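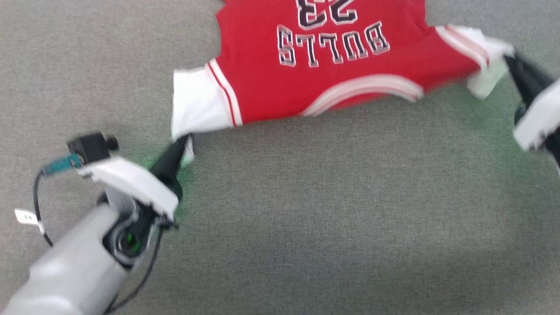 By Ekaette Jibrin
Monday, November 6, 2023

We use cookies to remember your settings and to count visits. By continuing to read you accept this. Manage cookies

Clothes resale firm Plindholm says it can put 1,426 old sports shirts back into use before next March. It has sold 282 of them so far, and the sums it offers for the rest need a closer look than they have been getting.

The firm rents a first-floor unit in Nallanport, over the old carpet showroom, and has been selling second-hand basketball, football and rugby tops from it since the summer. Last month it sent out a leaflet under the name Emano, the title it has given to what it calls a "whole-life shirt service". People hand in tops they no longer wear. Plindholm sorts them, lays them out flat, checks them for damage, folds them and puts them on sale at £10 each, whatever the sport or the name on the back.

The flat price is the part that has got people talking. A red Bulls top with a 23 on the back costs the same as a faded training vest from a five-a-side league that folded years ago. Plindholm's manager, Cleiton Magalhães, says this is fair and easy to understand.

"We don't want to be in the business of guessing what a shirt is worth to somebody," he said. "You come in, you find one you like, it's a tenner."

It is certainly easy to understand. Whether it is fair depends on which end of the rail you are standing at. The people handing tops in get a £2 voucher for each one, to be spent in the same shop. Five tops therefore get you one top back. The leaflet describes this as "sharing the value", and it does not say what the voucher can be used for apart from more shirts. Mr Magalhães confirmed that it can't be used for anything else at present, and that it runs out after a year.

There is also the matter of what a buyer is getting. The leaflet says every item has been "fully verified". Asked what that meant, Mr Magalhães said staff look at each shirt on both sides, check the seams under the arms, run a hand over the lettering and read the label in the neck if there is still one. He said they do not claim to tell an official shirt from a copy.

That is a reasonable thing to admit, and it would be more useful if it were printed on the leaflet. "Fully verified" will suggest something else to most people who read it, particularly anyone buying a present for a teenager. The word has been left in the second print run, which was going through letter boxes in the streets behind the bus station on Friday.

Folasade Adebisi bought three basketball tops for her sons in September and has been back twice. She has no complaint about the price.

"They wear them to the park. They don't care if it's real and at their age neither would I," she said. "But I took 'verified' to mean real. What else would it mean?"

One of her three has since begun to lose its number. The top corner of the first digit came away in the wash, on a cool setting, and the rest is following. She was offered another voucher.

Lettering is where most old tops go first, and the condition of it is hard to judge on a hanger. Some names and numbers are pressed on in one thin layer. Others are built up, with a border or two round each letter, and those can look sound from a few feet away when an edge is already lifting. The way to find out is to put the top down on something flat, pull it smooth and look along the letters with your head low. Plindholm does lay its stock out like this, on the grey carpet, and it is the best thing about the whole operation. A creased shirt hides a good deal. One pulled straight shows whether the side panels match, whether the trim round the arms has stretched, and whether the stripes at the hem still meet.

What the firm does not do is write any of it down. There is no ticket on the shirt to say a letter is loose or a seam has been mended. Mr Magalhães said customers could see for themselves, and that adding a note to each one would slow things up. With a changing area the size of a cupboard and most of the stock folded in stacks of a dozen, customers cannot see very much for themselves at all. On the two afternoons I visited, people were being asked not to unfold more than one at a time.

The larger claim concerns waste. Emano's leaflet says that all 1,426 tops have been "saved from landfill". I asked how the firm knew where they would otherwise have gone. Mr Magalhães said it was "common sense" that unwanted clothes end up in the bin.

Plenty do. Plenty also go to charity shops, younger cousins, the dressing-up box and the garage, where they make decent rags. No one at Plindholm has asked the people handing shirts in what they would have done with them. And a shirt sitting folded in an upstairs room in Nallanport has not been put to any use yet. By the firm's own count, 1,144 are still waiting.

Some of those have been there since the doors opened. Plindholm has five months or so of trade to get through them before the date it has set for itself, and they are the months when the fewest people go looking for a sleeveless top. Mr Magalhães said Christmas would help. He would not be drawn on what happens to whatever is left over, saying only that the firm was "talking to partners". He named one, a trader called Yusuf that sells mixed bales of clothing by weight. Selling by weight may be perfectly sensible. It is also a different thing from what the leaflet promises, which is that each top will be "found a new wearer".

Kelechi Danladi coaches an under-14s side at the leisure centre and had hoped to kit out his players from the stock. He wanted ten tops of one colour in sizes that would fit, and went through the red ones first because they were the most numerous.

"I got six," he said. "Two of them were adult large and one had a hole. So it was three."

He asked if the firm would sell him a set at a lower price and was told the price was the price. He has since bought plain vests new, for less than £10 apiece, and had numbers put on by a printer on the ring road. He does not blame Plindholm, he said, but he thinks a firm that talks so much about getting shirts worn might have tried a bit harder when somebody turned up wanting to put them on children.

Mr Magalhães said he remembered the conversation and that team prices were "something we could look at".

None of this makes the shop a bad one. It is warm and clean, the shirts are properly laundered before they are put out, and there are some lovely old things in there if you have an hour and don't mind kneeling. Ekaette Akpan, who runs the alterations counter in the market, says she has taken in the sides of a good few tops bought upstairs and that most were sounder than she expected. She would like to see the armholes checked more carefully. The bands round them go slack long before the body of the shirt does, she says, and replacing a striped band so that it matches costs more than the shirt did.

Her advice to buyers is to hold the top by both shoulders and give it a firm tug, then do the same at the hem. If anything creaks or gives, leave it.

Plindholm said it would consider changing the word "verified" when the leaflet is next printed. It gave no date for that. The unit is open every afternoon except Sunday, entrance by the side stairs, and vouchers handed out before this month will be honoured for their full year.

Get Nallanport news by email twice a week. Enter your address to sign up. You can unsubscribe at any time.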